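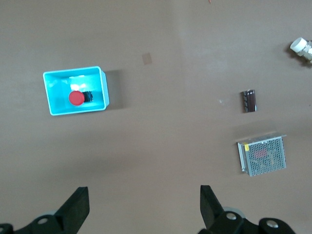
Please Let Me Keep My Boring Templates

I have been writing little web apps in PHP for a long time now, mostly for people who sell things out of one room and don't want to hear the word "stack." And I have a complaint. It's a small one, it's about view layers, and if you don't care about view layers you can go make a sandwich and I won't be hurt.

My complaint is that we've made showing a list on a page far too complicated, and we did it to ourselves.

Last September I picked up a booking site for a pottery studio called Prema. The previous developer had left on good terms, and the code was tidy. It had tests! It had a folder structure that somebody had clearly thought about over a weekend. My job was to make the class list show the teacher's name next to the time of day. The name was already in the database, and the page was already on the screen. I figured I'd be done before lunch.

It took me until the afternoon of the next day. To get one string from the database to the page I had to touch 9 files. There was the query, fine. Then a repository, then a thing that turned the row into an object, then a second thing that turned that object into a different object with the same fields, then a presenter, then a view model that wrapped the presenter, then a config file listing which view models were allowed on which pages, then a partial, and at last the template. The template change was one line. I said a few words at my desk that I won't put here.

Now, I like view models. I really do! The first time I used one I felt like I'd been let in on something. Before that my controllers were enormous, with date formatting and pluralizing and "if the user is logged in show this button" all smooshed together, and pulling that stuff into its own class made the whole app easier to read. If your page has real decisions in it (prices that depend on who's looking, say, or a calendar that has to know about time zones) then give that logic a home and a name and some tests. I'm with you.

What I'm against is making one for every page because the first page needed one. Half of the view models in that studio site had a single method that took an array and handed back the same array. I went through the lot with a cup of tea. They were there for consistency, and consistency is the argument I always lose in meetings, so I'm going to have it out here where people can't interrupt me.

Pankaj Singhal, who I shared an office with for years, takes the other side, and he takes it well. His view is that if every page works the same way then a new person only has to learn one path, and a few empty classes are a cheap price for that. He once inherited a warehouse tool called Gurnau where every page did its own thing, and some of the templates ran queries inside a loop inside another include. One of them was 700 lines long and had three different ways of escaping output, plus a couple of spots that didn't escape anything. I've seen it. I understand why a person would come out of that wanting rules.

But I think he's mixing up two different problems. The trouble with Gurnau was that database work was happening in the templates and user input was going out raw. You can fix both of those without adding five classes per page. Turn on automatic escaping in your template engine. Do the fetching in the controller. Don't let a template open a connection to anything, ever. That's most of the benefit right there, and a new person can learn it by reading one short page of notes.

And the new person isn't learning one path anyway. They're learning your path, the house one, with your names for things. When Kusum Srivastava joined us on Katiyar, our small status-posting app, she already knew PHP and the framework and she'd shipped plenty of real stuff. It took her ages to find where a post's timestamp got formatted, and it wasn't her fault. She searched for the date format and got 18 hits, most of them in classes that passed it along to some other class. After that we deleted a lot of things. I'd love to tell you the app got faster, but it didn't, as far as I could measure. It just got easier to find stuff.

Part of this is tutorials, I think. A tutorial has to show you the feature, so it takes a page that doesn't need the feature and adds it. That's fine, that's what a tutorial is for, and I've written that kind myself (sorry). You build a little blog, then you move the title into a view model, and everybody can see how the pieces fit. The trouble comes when we copy the shape of the lesson into a real project and forget the blog was tiny on purpose.

My own rule these days is pretty loose. I start with a controller and a template. If I write the same bit of display logic twice I make it a helper function. If the page starts having opinions, meaning there are conditions on top of conditions and I'm scared to touch them, I make a view model for that page and leave the other pages alone. Yes, it's uneven. The folder listing looks a bit scruffy and somebody always asks why the reports page gets a special class and the contact page doesn't. The reports page is hard and the contact page is a form with an email address in it!

I did try this on something from scratch, a recipe thing for my family that I named Grororik for reasons that made sense late at night. The biggest template in it is 136 lines, and there are two view models, one for the shopping list and one for scaling ingredients. My sister's kid added a "surprise me" button to it over a school break, with no help from me, and put it in the right place on the first go.

Pankaj says that's a toy and it'd fall over with a real team on it. He might be right, so ask me again when it has more than four users. In the meantime I'm still slowly pulling classes out of the pottery site, a couple each time I'm in there for something else, and the teacher's name still shows up next to the time.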